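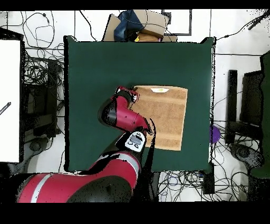
Ticket 183: Gripper misses towel edge after swap from Barta to Truven fingers
Status: Open
Component: end effector, towel folding cell
Controller: Kaltach, unchanged

Problem
After changing the fingers on the gripper from the Barta set to the Truven set, the arm no longer gets a reliable hold on the towel edge. Corner picks are the worst. The fingers close, the arm lifts, and the towel stays on the table. With the Barta set the same program ran through Tuesday morning with no missed picks.

Steps to reproduce
Lay the towel flat on the green cloth. Run the corner pick at normal speed. Repeat 10 times without changing the start pose.

Result with Truven: 3 good picks, 7 misses.
Result with Barta, same towel and same start pose: 10 good picks. 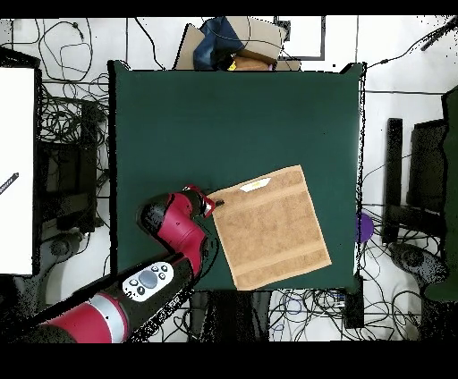 Fingertips at the upper-left corner of the towel.

Log, 9:40
Checked the finger screws. All tight. Ran the gripper open and closed by hand from the controller and it reached both end positions. No fault codes.

Log, 10:15
Measured finger length. The Truven fingers are 3 mm shorter than the Barta ones. The tool offset in Kaltach still had the Barta value, so the tips were stopping high. Entered the new offset, saved, restarted the controller and loaded the program again.

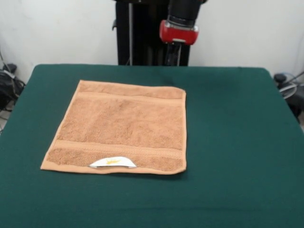 The overhead view and the side view both have to be calibrated again after an offset change, so I did that before running anything else. Calibration passed on the first try for the side camera. The overhead one needed a second run. Depth from that camera is still noisy along the table edges, but that was already the case with the old fingers and has its own ticket.

Log, 11:30
Repeated the corner pick with the new offset. Flat towel is much better, one miss in 10. Crumpled towel is still poor. The tips reach the fabric but slide on the loops when they close. Raised the grip force one step and saw no change. Lowered the closing speed and got a small improvement.

Not tried yet: the ribbed pads from Tikberg, and a steeper approach angle.

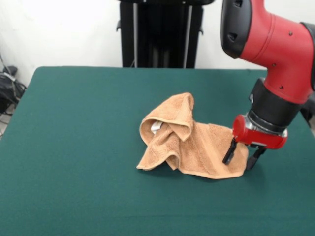

Tikberg support wrote back that the angle should be tested before the pads, and that on looped fabric they would close at half speed with the tips pressed 1 mm into the table cloth. They also asked for the force log from one failed pick.

Log, 2:05
Force log exported and sent. Steeper approach is set up as a separate program so the old one stays as it was. Keep the Barta fingers in the drawer by the controller until this ticket is closed.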